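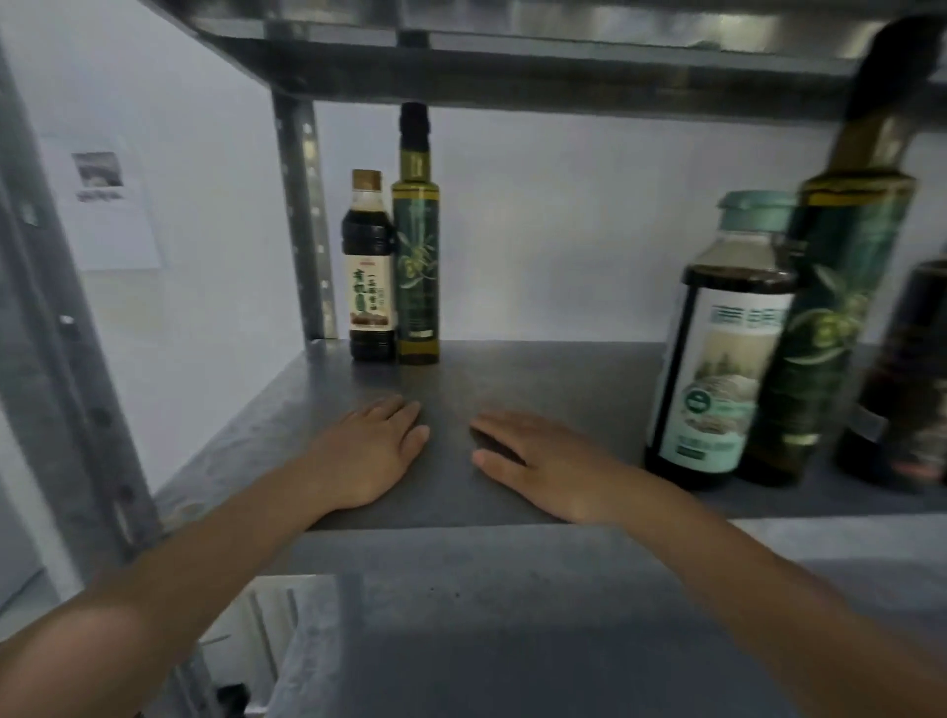
Ticket: Shelf labels print with the wrong unit price after the Prinora update
Opened by: Bohdan Moroz, Drenside store
Product: Gindine Stock & Label, label module
Priority: Normal (changed from High by support)
Status: Open, waiting on vendor

What is happening

Since the update, the label module prints the right shelf price and the wrong price per ounce. It does this on bottled goods only. Cans and boxes come out fine. A 60-ounce bottle gets the unit price of whatever item was printed just before it. If it is the first label in the batch, the unit price is blank.

The release notes say this update "improves label accuracy." I would like to know for which labels.

What I expected

The unit price on the label should match the one on the item screen. The item screen is correct every time.

Steps to repeat it

1. Open any batch with a can first and a bottle second.
2. Print preview. Preview is correct.
3. Print. The bottle label carries the can's unit price.

Reply from Gindine support

Thanks for your report. Please clear the print queue, restart the label printer and reprint the batch. In most cases this fixes unit price problems.

Bohdan Moroz

Did all that before I opened the ticket, and did it again this morning so I could say so. Same result. I don't see how the printer could be at fault when it prints exactly what it is sent. I saved the print file and opened it in a text editor, and the wrong unit price is already in there.

Reply from Gindine support

Thank you for checking. Could you confirm that the label stock is the recommended type? Worn or off-brand stock can cause misreads.

Bohdan Moroz

Label stock can't change a number in a file. It is the recommended type anyway, same roll as before the update.

More useful: I went through the batch from Sunday, January 23, 2022. It had 192 labels, and 73 of them were bottles. Every bottle was wrong. A worn roll would have spoiled a few here and there, and it would have hit the cans too.

Reply from Gindine support

We have passed this to our second-level team. They suggest rebuilding the item index (Tools, Maintenance, Rebuild). Please back up first.

Bohdan Moroz

Backed up, rebuilt. It took 60 minutes, during which the registers could not look up anything new. A warning on that screen would be nice. Labels are still wrong.

What I tried on my own afterward:

Changed one bottle's container type from "Bottle" to "Other." Label prints correctly.
Changed it back. Label is wrong again.
Made a brand new item with type "Bottle." Wrong from the first print.
Printed one bottle by itself. Unit price blank, as described at the top.
Printed the same batch from the old laptop in the office, which never took the update. All correct.

So it looks to me like the update broke how the module reads the "Bottle" type. I can't prove that from here, but I think the last test settles whether it is our printer.

Reply from Gindine support, second level

We were able to reproduce this. The container field is read before the unit price is loaded. A fix is planned for the March release. As a workaround, please set affected items to "Other."

Bohdan Moroz

Setting them to "Other" drops them out of the deposit report we send to Herath, so that trades one wrong number for another. I will keep printing bottle labels from the old laptop. Please don't push the update to it remotely. I have turned off automatic updates there, but the last one arrived on the main computer with that setting off as well.

Please leave this ticket open until I have printed a mixed batch on the new release. My last one was closed as "resolved in next version" and it wasn't.

Reply from Gindine support, second level

Understood. The laptop is now excluded from remote updates, and the ticket will stay open pending your test.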